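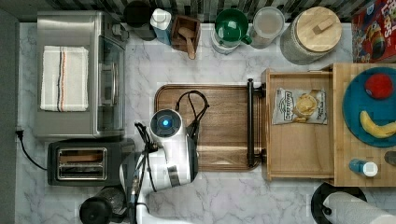

About us

Sketville is a small kitchen-sorting firm in Lendodbridge. You tell us what annoys you about your kitchen, we come round, and we move things until it annoys you less. I started it after years of reading about "transformed" kitchens that had clearly never seen a cereal box. I'm still suspicious of most of what gets said in this trade, and that includes matching jars.

What we think about worktops

The usual advice is to clear everything off. I don't believe in it. People who use a toaster every morning will not lift it out of a cupboard every morning, whatever they promise on the first visit. So the toaster stays out, and so does the toaster oven if you cook in it. Tall canisters go along the back against the tiles, where they block nothing. Anything with a scoop in it should have the handle facing you.

Trays get oversold too. A wooden tray in the middle of a worktop is handy if you carry it somewhere. If it only ever collects post, we'll suggest you put it away, and you are free to ignore us.
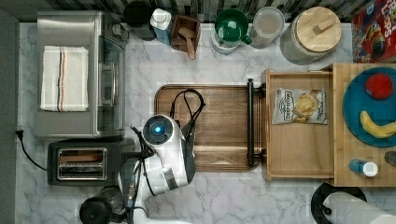 Canisters and bottles along the back, tray in the middle.

As for snacks, we gave up arguing years ago. Crisps can have a drawer. Fruit goes on a plate on top, in plain sight, and whether that makes anyone eat more of it I couldn't say. I've read that it does - I have yet to be convinced.

Who we are

There are 2 of us. I'm Jhun Padilla and I do the visits in Lendodbridge and Gakton. Bailly is our storage unit, named after the lane it stands on, and my business partner looks after that and the bookings. We have sorted 80 kitchens so far, and about 12 of those asked us back because it had all slid. I'd be wary of any firm that claims a lower figure.

What we don't do

We don't sell containers or take commission on them. We don't label things you can already see through the side of. We don't do before-and-after reels.

A first visit lasts 30 minutes and is free. If your kitchen is fine as it is, we'll tell you so and go home.

Page last checked 16/06/2024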